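Robotics > Bin picking > Cell checks > Example gathering

Bin cell 2, pre-run check and comments
Filled in by Hendrik De Haan, Monday, before the Lorkomance batch

1. E-stop, both buttons. OK. Pressed and reset, arm dropped out each time.
2. Speed limit in teach mode. OK.
3. Clamps on bin. Tight at start. Check agian at the break, a shifted bin spoils every label after it.
4. Cables on the arm. Loop has enough slack for a full wrist turn. Watch it on the far left reach, go slow first time.
5. Gripper fingers. Wiped down. No play in the joints. Tips OK.
6. Object set. Mixed load, Grorik list. Keep soft things and hard things in together, don't sort them.
7. Tape mark on table. Still stuck down. Bin corner to the mark, not near it.

Comment on 6: drinks can and carrot ended up side by side under the gripper, bottle over to the left. Left it like that. Awkward piles are what we're short of, the April set was far too tidy.
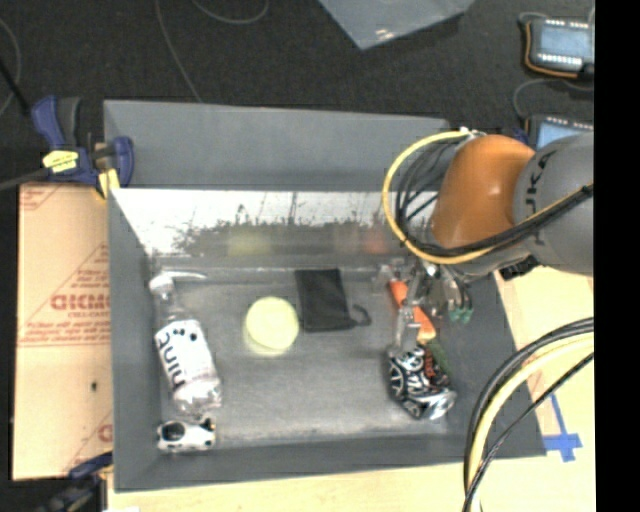 Do failed picks get kept?

Failed picks stay in the set, marked as failed, so the model learns what a bad grip looks like as well as a good one. Only bin the ones where somebody stopped the arm by hand.

8. Disk space. Low. Cleared 211 old runs that were already copied over to Ellis.
9. Clock on the logger. Was 20 seconds out against the arm controller. Fixed, restarted, fine now.
10. Lighting. OK. Shiny bin wall still throws reflections, Gemari depth readings go patchy there. Not a stop item. Note it in the run sheet.
11. Floor round the cell. Trailing leads pushed back. Wants proper cable cover, asked twice.
12. Hands clear, gate shut, call out before start. Every time please, incl. short runs.

Target for the batch 319 picks. Reshuffle the bin by hand after each clear-out, arm parked and power to the drives off. Don't tidy as you go.

Open items: 8 (need a bigger disk), 11. Everything else passed, ok to run. Recheck 3 and 4 after lunch adn initial the sheet.

HDH

2 comments
20 shares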